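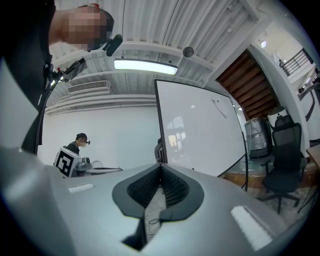

Why do shared workrooms fill up with things that belong to no one in particular? Mostly through borrowing: an item comes in for an afternoon, finds a flat surface, and stays on for years.

3.2 The table as storage

Our interest is in how people who work side by side divide up a table. Earlier studies of office clutter (Ibarra and Nasrallah among them) treat the table as a place where work gets done. Our diaries suggest it is better understood as a shelf with chairs. Over the study period, members of the Rustport and Stallis groups logged 925 placements of an object on a shared surface. Of these, 212 were marked "temporary" by the person doing the placing. We kept the word in quotation marks throughout the coding, and the coders asked us to.

Figure 2. A shared workroom in use, with three people present, one mostly hidden. Equipment and a white box printed with a black-and-white marker pattern stand close together; a thin cable lies on the concrete floor.

Boxes deserve a paragraph of their own. In the diaries a box was rarely moved by anyone except the person who had put it down, even when it blocked a socket. Participants described going around, reaching over and, in one entry from May, holding a meeting on either side of one. Cables got less respect. They were stepped over, nudged with a foot and blamed – usually in that order.

Roughly 300 entries mention the floor, which our original coding sheet had left out entirely. We added it after the pilot at Stallis, where Nasrallah observed that people spoke of the floor as the lowest table. The Bornine scale, designed for kitchens, has no category for this, and we scored such entries separately.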